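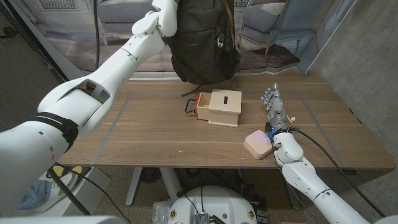

3.2 聴き取りの結果

さて、ここからは曲の話です。私たち(本多沙也加と上田颯太)は、インディーバンドLilikのアルバム『Nirkadau』を20人に通しで聴いてもらい、好きな曲を挙げてもらいました。途中で用事ができて帰った方がいて、最後まで聴いたのは19人です。私はもともとこのバンドが大好きなので、集計は上田さんに任せました(私がやると絶対ひいきするので!)。

いちばん人気は8曲目の「Paredes」でした。テンポは92 BPMとかなりゆったりで、正直、私は速い1曲目が勝つと思っていたんです。でも感想を読むと「サビの前でドラムが消えるところで鳥肌が立った」という声がとにかく多くて、聴き直したら私もそこで毎回やられていました。

図1 白いロボットアームと、持ち上げられたバックパック。

一方で、ギターの歪みについては意見が割れました。うるさいという人もいれば、もっと上げてほしいという人もいて、普段よく聴くジャンルとの関係はまだはっきりしません。日曜の夜にヘッドホンで聴き直したという方からは、低音の印象がまるで変わったというメールも届いています。再生環境の影響は3.3節で、レーベルGrulteckから出た3月の再発盤と比べながらもう少し細かく見ていきます。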